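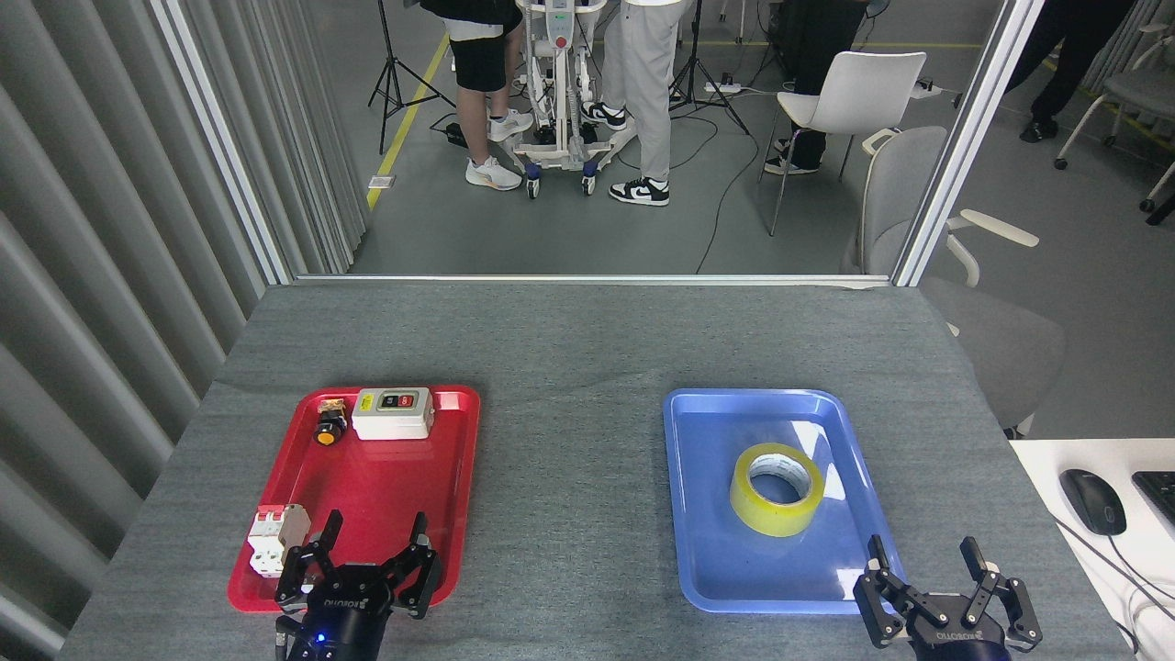 左边红色托盘，右边浅蓝色托盘；红盘里有圆形按钮开关和白色盒式开关。

本地音乐 > 演出与场地 > 创作人之夜

Wurnwood的创作人之夜明年改规矩，大家怎么看

12月　发帖：旧琴盒

今天下午收到Wurnwood发给固定参演者的邮件，估计论坛里不少人也收到了。没收到的我把内容大概转述一下，原文比较长，我只挑跟钱和时间有关的。

一，创作人之夜从每周改成每月，还是在里间，容量80人不变。

二，每晚四组人，轮流唱，不再设临时报名的时段。

三，门票从现场收现金改成走Hedus预售，现场只卖剩下的。

四，四组人共同承担一笔保底，3000，票款超过这个数的部分，场地和演出者对半分。不够的话，差额由四组人平摊，演出结束后一周内付清。

五，调音师由场地出，包含在保底里。

邮件署名是Denise Nuttall，她今年接手排期。最后写了一句欢迎大家提意见，月底前回复是否参加明年上半年的排期。

我个人前三条都能接受，第四条不太能。想听听别人的看法，尤其是在别处跟场地签过类似保底的人。

——————

低音谱号
我收到了。第四条我看了好几遍，以为自己看错了。以前是门票全归演出者，场地赚酒水，一直都这么做的。现在不但要分，还要赔。

说白了就是租场地。租场地没什么，但那就写租场地，别叫邀请参演。

——————

陈皮
我觉得没那么严重。80个位子，四组人，每组带二十个人就坐满了。票价多少邮件里写了吗？如果坐满能超过3000不少，那就是正常的保底分成，很多地方都这样。

——————

旧琴盒
票价没写死，说“由四组演出者商量后报给场地”。我问了Denise，她回复说建议不要低于50。

——————

陈皮
50的话坐满是4000，扣掉保底剩1000，对半是500，四组人每组125。坐六成满就是2400，要倒贴600，每组150。

确实不太好看。我收回前面那句。

——————

低音谱号
而且Hedus还有手续费，这个算谁的？

——————

旧琴盒
邮件没说。我再去问。

——————

Anong Mahawong
我用真名发，反正大家都认识我。

我在Wurnwood唱了几年，临时报名那个时段就是我第一次上台的地方。我对钱的部分意见不大，我介意的是取消临时报名。每周最后那半个小时，谁想唱谁上去唱两首，来的人里有一半是冲着这个来的。他们自己也买票，也带朋友。把这个砍了，再要求我们把票卖出去，我不知道观众从哪儿来。

另外四组人轮流唱，就是坐成一排一人一首那种形式，我喜欢。但它要求四组人的音量和气氛差不多。去年秋天有一次把我和Kornance排在一起，他们带全套鼓，我一把尼龙弦。那晚谁都没唱好。如果以后还要共同承担保底，那跟谁排在一起就不光是艺术上的事了。

——————

灰度
同意Anong说的搭配问题。共同承担差额的意思是，如果我带了三十个人，另外三组一个人没带，我还是要跟他们一起赔。这个条款在别的地方一般是各算各的，按谁名下卖出的票来算。Hedus后台可以给每个演出者开单独的链接，技术上没有难度。

——————

低音谱号
各算各的更糟。那就变成比谁朋友多了。新人根本没法上。

——————

灰度
现在这个版本新人也没法上，没人愿意跟新人排一晚，因为要替他赔钱。

——————

低音谱号
所以我的意见是不要保底。

——————

Panya Khunthong
我不替Wurnwood说话，讲点我知道的成本。我在另一家场地做过两年排期，大小差不多。

一个晚上，调音师一个，门口一个，吧台两个，加上电费和版权费，这些钱不管来多少人都要付。听歌的人喝得少，这是事实。乐队场大家站着喝，创作人之夜大家坐着听，一杯喝到散场。场地如果只靠酒水，做这种场基本是亏的，之前能做下来是因为老板自己喜欢。

3000这个数我算了一下，差不多就是一晚的硬成本，没有多要。问题在于把风险全放到演出者身上。我以前那家的做法是保底设成硬成本的一半，超过保底后演出者拿七成。场地亏的那一半靠酒水补。好的晚上两边都有钱，差的晚上两边都少亏一点。

建议有人牵头，把这个方案写成一封信给Denise。单个去谈没什么用。

——————

陈皮
这个靠谱。一半保底就是1500，卖30张票就过线了。

——————

木头桌
说句不中听的。我是观众，今年去了很多次，基本都是现金买票。我看到的情况是，有几次台下的人跟台上的人差不多。演的人唱完自己那段就走，不听别人的，带来的朋友也跟着走。最后一组对着空椅子唱。

四组人坐一排轮流唱，至少没人能提前走。这一条我完全支持。

每周一次也确实太密，我喜欢听也不可能每周都来。

——————

Anong Mahawong
木头桌说的提前走的事我承认是有的，我也走过一次，第二天早班。以后不走了。

——————

低音谱号
观众少的问题是宣传的问题。Wurnwood今年的宣传就是门口一张海报，还经常写错名字。我的名字错过两次。

——————

Panya Khunthong
宣传不归场地一家管吧。演出者自己发过几条？

——————

低音谱号
我每场都发。你可以去翻。

——————

Panya Khunthong
我没有针对你。

——————

Chutima Saengthong
看到有人提Kornance，我来说一句，我是他们的键盘。

去年那次排在一起我们也不满意，当时是有一组临时取消，前一天晚上打电话问我们能不能顶。鼓是他们说可以带的。Anong那天下来我跟她道过歉，现在再道一次。

关于保底，我们乐队内部讨论过了，结论是不参加明年上半年。倒不是生气，是我们几个人分，就算坐满，每人到手的钱不够付来回的车费。我们跟Berisha签了发行，他们那边希望我们少演几场，把每场做大一点。创作人之夜对我们来说一直是试新歌的地方，试新歌还要赔钱就没必要了，排练室也能试。

不过我个人可能会自己报名，只带键盘，不用乐队的名字。

——————

灰度
Berisha现在还给你们演出补贴吗？去年听说有一笔。

——————

Chutima Saengthong
去年有，今年没有了。合同里也没写，去年那笔是看情况给的。具体数字不方便说。

——————

旧琴盒
Denise回了。手续费的事：加在票价上由买票的人付，演出者和场地都不出。另外她说Hedus的结算是演出后第四个工作日到账。

我顺便问了临时报名，她说取消是因为每次都超时，调音师要加钱。如果有人愿意负责掐时间，可以考虑恢复，放在中场休息。

——————

木头桌
手续费加在票价上，我还是观众那边的人，我不太高兴。50的票加完手续费就不是50了。现场留票能不能不加？

——————

旧琴盒
现场票应该不加，邮件写的是“预售”走Hedus。但现场只卖剩下的。

——————

木头桌
那我就赌有剩的。

——————

陈皮
你这样大家都赌，预售就没数了，四组人当晚心里发慌。

——————

Anong Mahawong
掐时间我可以做。中场恢复临时报名，每人一首，唱完就下。我不排在当晚的时候我就来坐门口那张桌子管报名单。

——————

Janelle Ocampo
我来得晚，把前面看完了。我做过几年独立演出的账，给几条具体的。

一，不管最后保底是多少，一定要写清楚“票款”是什么。是Hedus收到的总额，还是退票之后的净额？预售有人退票，这个很常见，冬天下大雪更常见。

二，赠票怎么算。场地一般会要几张招待票，演出者也会给家人留票。80个位子里如果拿走十几个做赠票，能卖的就没那么多了，陈皮前面按坐满算的数不成立。信里应该写明赠票上限，双方各多少。

三，取消的情况。某一组当天生病不来，差额是剩下三组摊，还是仍按四组？邮件里写的是“四组人平摊”，没来的那组算不算在里面？如果是场地原因取消，比如停电，保底应该作废。

四，付款期限。场地要求一周内付清差额，那场地付分成也应该是一周内，两边一样。

五，不要口头答应。发邮件确认，一句话也行。

另外，我不赞成低音谱号说的完全不要保底。完全不要保底，下一步就是这个系列停掉。里间拿去做包场生日会，一晚上收的钱比3000多。

——————

低音谱号
你怎么知道停掉？每次场地要钱都拿停掉来吓人。

——————

Janelle Ocampo
我不知道会不会停，我是判断。你可以有别的判断。

——————

灰度
第三条很重要，我没想到。我经历过一次停电，在别家，演出者最后自己给观众退的票，一张一张退。

——————

旧琴盒
我来起草吧。把Panya的一半保底、Janelle的五条、Anong的中场报名放进去。搭配的事写成“四组名单提前一个月给演出者看，任何一组可以提出换晚”。大家看行不行。

要联名的在下面回一声，写想用的名字。

——————

陈皮
联名。

——————

灰度
联名。分成比例写七三还是六四？我觉得先写七三，留点余地。

——————

Panya Khunthong
写七三。我不在那儿演，就不联名了，草稿可以发我看。

——————

Chutima Saengthong
我个人联名，不代表Kornance。

——————

Anong Mahawong
联名，用真名。

——————

低音谱号
我不联名。一半保底也是保底，写进去就等于认了，明年他们再往上加，你们拿什么反对。不过信写好可以贴出来，我不会去拆台。

——————

Janelle Ocampo
可以加一句“本条款适用于明年上半年，到期重新商议”，这样低音谱号担心的那个会好一点。

——————

低音谱号
好一点。还是不联名。

——————

旧琴盒
加上了。草稿私信发给联名的几位，请明天中午12点前提修改。我不改语气，只改内容，语气已经很客气了。

——————

小号手的邻居
插一句，我不在创作人那个圈子，里间那台旧调音台换了没有？上次去，第三路一推就有沙沙声。如果调音师包含在保底里，那设备也应该算进去。

——————

灰度
没换。第三路大家都知道，不用就行。四组人坐一排每组一支话筒一路琴，八路，不用第三路就得往后挪一路，还够。

——————

小号手的邻居
够是够，收3000还留一路坏的，我觉得可以写进信里。

——————

旧琴盒
写了，放在最后一条，“请在第一场之前检修里间调音台第三路”。

——————

Denise Nuttall
有人把这个帖子的链接转给我了。我注册了个账号，不打算在这里谈条款，信写好发到排期邮箱，我会跟老板一起看，每一条都回。

先澄清两件事。保底差额不包括因场地原因取消的场次，这一点原邮件漏写了，是我的疏忽。海报写错名字的事我查了，以后海报印之前发给演出者看一遍。

调音台已经约了人来看。

——————

低音谱号
谢谢。名字是“谱号”的谱，不是“普”。

——————

旧琴盒
信已经发了，Denise确认收到。有回复我在这个帖子里更新，另开新帖的话大家容易找不到。

——————

陈皮
顺便问一下，明年第一场有人想跟我排一起吗？我木吉他加口琴，音量小，新歌有三首，剩下都是旧的。

——————

Chutima Saengthong
可以。我只带键盘，音箱用场地的。

——————

Anong Mahawong
算我一个，如果条款谈下来的话。谈不下来我就去管报名单。

——————

相关主题
· 里间翻音台通道对照表（更新）
· Hedus预售退票，钱多久回来？
· Kornance新单曲上线后播放503次，正常吗
· 和Berisha签发行之前要看哪几条
· 求推荐便宜的尼龙弦拾音器
· 轮唱场四个人怎么定调，减少换变调夹的时间
· 冬天琴颈变形，放车里一晚上就这样了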